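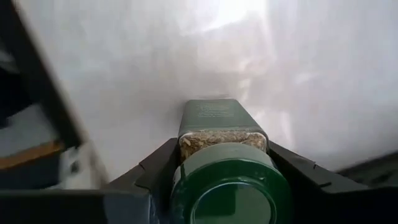 Jar-shaped container held upright in a black gripper

Course Notes > Entertainment Reporting > Covering a Celebrity Split

March 5, 2024
By the Entertainment Reporting teaching team

Covering a celebrity split

These notes go with the lecture on breakup stories. Bring them to the tutorial with the Korker cuttings pack. The defamation notes from earlier in the course still apply and are not repeated.

Why these stories get their own lecture

A breakup is one of the most common stories on an entertainment desk and one of the easiest to get wrong. There is often no document to check at the start. A court filing may come later, or may never come if the couple were not married. Most of what a reporter has in the first few hours is a missing ring, an unfollow, a holiday taken alone, or a call from someone who says they are a friend of one party.

Each of those has an innocent explanation at least as often as not. People take rings off to film. Accounts are run by staff. A story built only on signs like these should say so in the first paragraph, or should wait.

The running case: Mahuika

We use one case through the whole lecture. The two leads of the drama Mahuika, made for the streaming service Plilto, were a couple off screen for most of its run. The magazine Korker reported that they had split. Both sets of representatives confirmed it nine days later in a joint statement.

Korker was right, and its first story was still a weak piece of work. Both of those can be true of the same story, and the tutorial is mostly about telling them apart. When you read the first story, mark every claim and write beside it who is saying it. Several have no source at all. One paragraph says the pair "had been living apart for months", and nothing in the rest of the article supports it. The joint statement did not mention living arrangements, so that claim has never been confirmed.

Kinds of source

The representative. A publicist speaks for the client and is paid to. What they say is on the record unless you agreed otherwise before they said it. "We don't comment on private lives" is a refusal to comment. It is not a confirmation, and you should not write it up to sound like one.

The friend or insider. Ask how the person knows. Someone who was in the room is a different source from someone who heard it at a party. In your notes, write down what they saw themselves and keep it separate from what they were told. If two insiders have both been told the same thing by a third person, you have one source.

The colleague. On a show like Mahuika, crew members will have signed agreements about what they can say. They may lose work if they are identified. Be careful with details such as a department or a shooting day, which can point to one person on a small set.

The public record. Divorce and property filings, where they can be reported. Check the rules for the place you are publishing in. Family court material is restricted in Australia, and a foreign site having published it does not make it safe for you to do the same.

Social media. An account can be checked for when a post went up and whether it was later removed. It cannot tell you why. Take your own screenshots with the time showing.

Comments as news

Much of the follow-up coverage in the Mahuika case was made of reader comments. One Korker item was headed "Fans devastated" and was based on the replies to a single post. There were 1,261 replies when students on last year's course saved the thread. The article quoted two of them.

There is nothing wrong with quoting a public comment. The trouble is in the word "fans", which makes two people stand in for a large group. Better ways to handle it:

- Say where the comments appeared and quote them exactly.
- Look at replies that disagree with your angle before choosing which to run.
- Leave out the account name if the person is plainly young or has a small private following.
- Do not write "backlash" for a handful of rude replies.

Timing and the event problem

The statement came out on the opening day of the Kokumside television festival, where both actors were booked for the same panel. Reporters in the audience asked about the split during question time and the moderator moved on. Some outlets then ran "refused to answer" in the headline. The actors had not been given a chance to speak, so the wording was unfair to them.

If you are sent to a panel or red carpet in this position, you may ask one question, politely. Report what happened in order. If the moderator stopped the question, say that the moderator stopped it.

Children and other family

Name children only if they are already in public life by their parents' choice, and think twice then. Leave out schools and suburbs. A parent's post about a child does not give you permission to reuse the photo, either in law or under our course code.

Words to watch

"Shock split": a shock to whom?
"Confirmed": only for a named person or an official statement.
"Reportedly": say who reported it, and link to them.
"Spotted with": suggests a new relationship without saying so. If you don't have the facts, describe the outing plainly or drop it.
"Ex": not before the split is confirmed.
"Love rat", "homewrecker" and the like: not in work for this course.

Corrections

If part of a story falls over, fix the text and add a dated note saying what was changed. Korker altered its headline on the Mahuika story and left no note, so readers who shared the first version had no way of knowing. Compare the saved copies in the cuttings pack.

For the tutorial

Read the first Korker story and the joint statement. Rewrite the story in 200 words using only claims you can attribute. Underneath, list anything you cut and the call or check you would have made to keep it in. Work in pairs if you like, but hand in your own copy.

The longer reporting assignment is due in June. You can choose a breakup story for it if you clear the topic with your tutor first. Stories about other students or staff will not be approved.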